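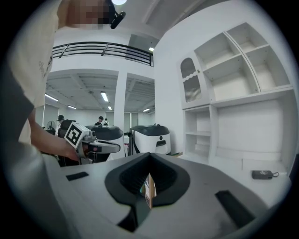
4. Loading and clearing the cradle

This section covers the V-shaped cradle in the top plate of the Dirnine. Read Section 3 (Levelling and power) first if the unit has been moved.

The cradle takes one thin, flat piece at a time, standing on its edge. Cardboard, veneer and softwood offcuts are all suitable up to 2 mm thick. Anything thicker goes in the side tray.

4.1 Before you load

1. Switch the unit to standby and wait for the status light to turn amber.
2. Brush the ribbed walls from the rim down towards the slot. Use the soft brush from the accessory bag.
3. Clear any dust or splinters from the top plate, including the area around the two rectangular openings.
4. Check that the piece is flat and dry. Trim furry corners with a knife and discard anything with tape or glue on it.

CAUTION: Do not wear loose sleeves or a lanyard while working over the top plate.

4.2 Loading a piece

1. Hold the piece upright by its top edge.
2. Lower it into the centre of the cradle and let the sloping walls guide it down.
3. Press lightly until it seats in the slot. At least 20 mm should remain above the slot for lifting it out again.
4. Look along the cradle from the front. The piece should stand straight between the walls. If it leans, take it out and start again from step 1.
5. Switch the unit from standby to run.

NOTE: Printed or coloured card can be loaded either way around. Corrugated card must go in with the flutes running up and down.

4.3 Removing a piece

1. Return to standby.
2. Grip the exposed edge and lift straight up. Do not rock it from side to side.
3. If it won't move, wait 5 minutes with the unit switched off at the wall, then try again.
4. If a corner tears off in the slot, use the flat plastic pick. Never use a screwdriver or knife blade.

CAUTION: Nothing should be poked into the rectangular openings in the top plate. If a scrap falls in, unplug the unit and follow Section 7.

4.4 Cleaning

Wipe the top plate with a damp cloth at the end of the day. Scuffing on the grey areas is cosmetic and is not covered by warranty. A drop of dish soap will shift pencil and most marker. Keep water and spray cleaners out of the cradle.

Lift off and wash the cradle rim after every 200 pieces, or sooner if card dust is building up between the ribs. Let it dry overnight before refitting.

Section revised by Rukhsana Orakzai. Spare brushes and picks are ordered through the Starnura parts desk in Lasumville.

Related items
Section 3: Levelling and power
Section 5: Using the side tray
Section 7: Retrieving fallen scraps
Starnura parts list, June
Storing card and veneer offcuts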